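Workatent pop-up stall shelter: a review after one season of street campaigning

Posted 08/02/2026

Our tenants' rights group in Prulville runs an information stall outside the county courthouse on eviction hearing days. We hand out leaflets, collect signatures for the right-to-counsel petition and help people fill in the hardship form before they go in. For two years we did this from a card table with a beach umbrella taped to it. In April we bought a Workatent, the small size, and we have used it at every stall since.

The small Workatent is a pop-up shelter with a built-in folding counter on one side. It weighs 37 pounds in its bag. One person can carry it from a parked car, but I wouldn't want to take it on the bus. The bag has wheels, which are too small for brick sidewalks and fine on everything else.

Setup takes two people. You pull the legs apart, push the center up until it clicks, then drop the counter and lock it with two pins. The pins are not attached to anything. We lost one the second time out and used a bolt until the replacement came. Tie yours on with string before you leave the house.

The counter is the reason to buy this over a cheaper canopy. It is at standing height, wide enough for two clipboards and a stack of leaflets, and it has a raised edge that stops pens from rolling off. Most of the people we talk to are in a hurry and do not want to sit down. With the card table they had to bend over to sign. We collected 1336 signatures between spring and the end of the year, and the handwriting is a good deal easier to read than last year's.

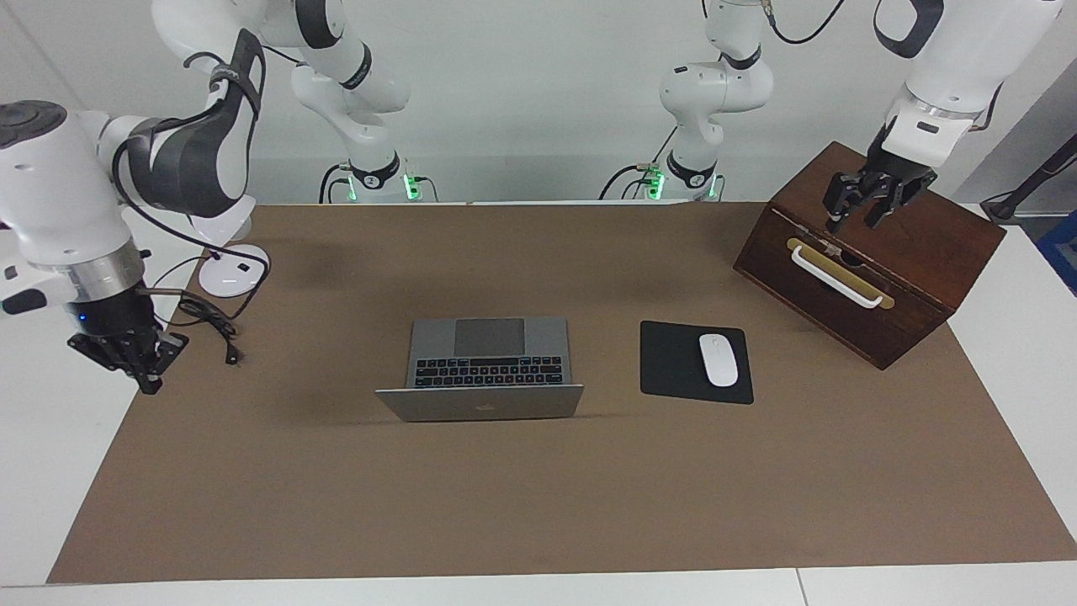 Two arms at a white table

Rain was no trouble. Water ran off the back as long as one rear leg was set a notch lower than the others. Wind is a different matter. The stakes in the bag are no use on pavement, and the weight bags are sold separately and come empty. We filled ours with sand. On a breezy day on the courthouse plaza you need all four, and if it gusts, take the roof down and just use the counter.

The printed front panel is optional. Ours says KNOW YOUR RIGHTS BEFORE YOU GO IN and cost 94 dollars extra. The color has held up. The panel attaches with hook-and-loop strips, and the left one has started to peel away from the fabric. I glued it back and it has stayed put so far.

There is a zip pocket under the counter that holds up to 200 folded leaflets. It is handy, though whoever is standing behind the counter has to step back to reach it. We also keep the blank hardship forms in there, in a plastic sleeve.

Before choosing, we borrowed a Priron canopy from the housing coalition in Moodley. The Priron is lighter and goes up faster, and the frame feels about as solid. It has no counter, so you still have to bring a table. If your group mostly does rallies and only needs shade for the water and the sign-in sheet, I would get that one.

Two other things to check. Our city requires a permit for any structure with a roof on public ground, even for an hour, and did not require one for the umbrella. The permit was free but slow. Also, the side walls block the view of the stall from the street, so we leave them at home.

Good points: counter height, rain cover, the pocket, replacement parts arrive quickly.

Bad points: loose pins, small wheels, weight bags not included, weak strips on the front panel.

Four out of five. We are putting in for a second one for the stall at the bus station – same size, no printed panel this time.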